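I've been putting off this page for ages, mostly on account of my inbox, which fills up with the same question every time I mention robots in my kitchen-and-laundry tips. What should I buy, and what's it going to cost me? So this is my attempt at an answer, written at the counter with a cold coffee and my own spreadsheet open next to me.

## Start with the chore, then go shopping

My first budget was a mess. I had a line for "robot" and a line for "other," and "other" ended up eating everything! Hongmei Lei — she does the books for our little workshop group and does not let me get away with much — made me throw it out and write down one chore I wanted done, start to finish. I picked moving a woven basket. Sounds like nothing, right? Pick it up, tilt it, put it down somewhere else. It taught me more about what to spend money on than any brochure did.

A basket is big and awkward, it has a rim that's thicker than its sides, and you really want a hand at each side of it. That one fact settled the one-arm-or-two question for me, and that's the question with the largest price tag attached.
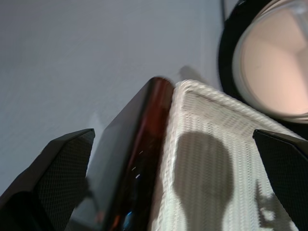 *Down between the fingers, with the weave right up close*

## Spend on the fingers

I'd put more into the fingers than I planned to, every time. Smooth pads are fine for boxes and hopeless (in my house, anyway) for anything round or slick. Look for some texture on the gripping face, and ask the seller these before you hand over a card number:

- How wide do the fingers open? Measure your own stuff first, rims and handles included.
- Can you swap the pads yourself with an ordinary screwdriver?
- Are replacement pads sold on their own, or only with a whole new gripper?
- Is there a camera at the wrist, and is it in the price? Treta quoted me without one, and I only caught it when I read the thing a second time.

I budget $20 a set for pads and keep a spare set in the drawer with the batteries. If your chore involves wicker, hold a pad against it and drag. You'll know pretty quickly if it's going to snag.

## Two arms means two of everything

Okay, so two arms. People double the arm price and stop there. Please don't! You're also doubling the grippers, the cables, the spare pads and the evenings you lose to setup. Corey Whitcombe was quoted $1,085 by Gevis for what he thought was the full second side, and the gripper was a separate line on page two. He's still grumpy about it. Read page two.

What I ask for now is a quote per side, with each side listed out in full: arm, gripper, bracket, cable. Then I lay the two lists next to each other, and anything that's only on one of them gets a phone call.
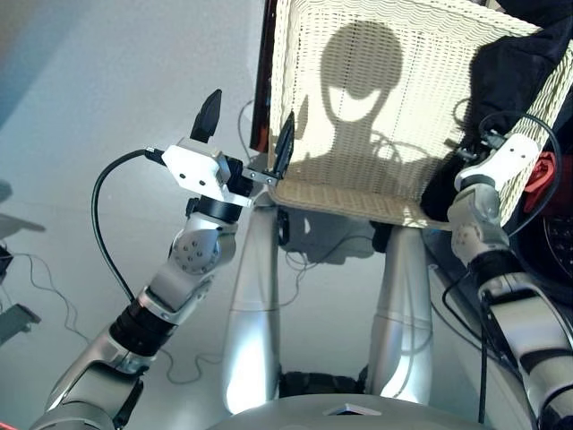

*A gripper at either side of the basket*

## The boring money: cables, floor, light

I keep a separate pot of $200 for the dull stuff and it has never once come back to me full. Cable clips, sleeves, a roll of good tape, a spare cable for each gripper. Leave slack at the wrist when you're measuring for length, so the cable can loop out and follow the arm as it bends. Too short and it tugs, and the cable that tugs is the one you'll be reordering in August when everything's on back order.

Floor runs deserve their own line. Guoqing Pan bundles his along the wall every Monday before he switches anything on, and I've started copying him. A cheap cord cover costs less than one unplugged gripper at the wrong moment.

And then light. I'd never have thought to budget for a lamp, but one strong overhead light throws hard shadows right across whatever you're holding, and on a pale basket they're as dark as ink. Two softer lamps set apart are kinder. Try what you've got in the house before buying any.

## Measure the room with the arms up

Rangi Mudgway measured his space with the arms folded down (I did too, so no judgment). Get your tape and measure with both arms reaching up and holding the biggest thing on your list. For me that's the basket, tipped over so the bottom faces the robot's head. 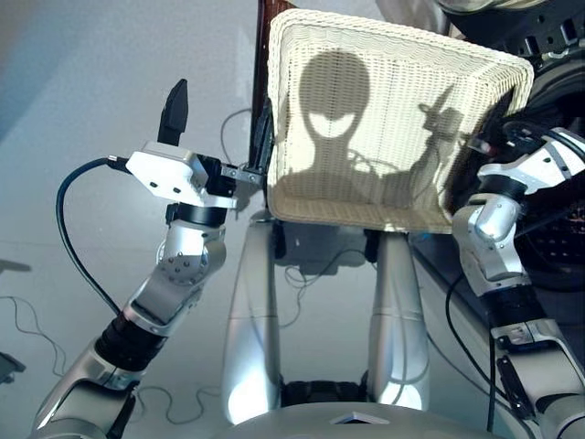 *Basket tilted up, both arms on it*

Then add walking room for yourself on both sides. I like to see plenty of clear floor around the base before I'd call a spot big enough, and if it's tight I'd sooner move a shelf than buy a smaller arm.

## My actual order of buying

1. Pick the one chore and measure everything in it.
2. Get a quote per side, grippers included, from at least two places. I used Gevis and Qin.
3. Set the cable-and-bits money aside before you order.
4. Order the spare pads with the grippers, so you only pay shipping once.
5. Wait on every add-on until you've done the chore for around 5 weeks.

Weidong Kong swears by renting from Pundura for a month first, and I haven't tried it, so if you have, write and tell me what they charge for the deposit. I'll add it to the spreadsheet.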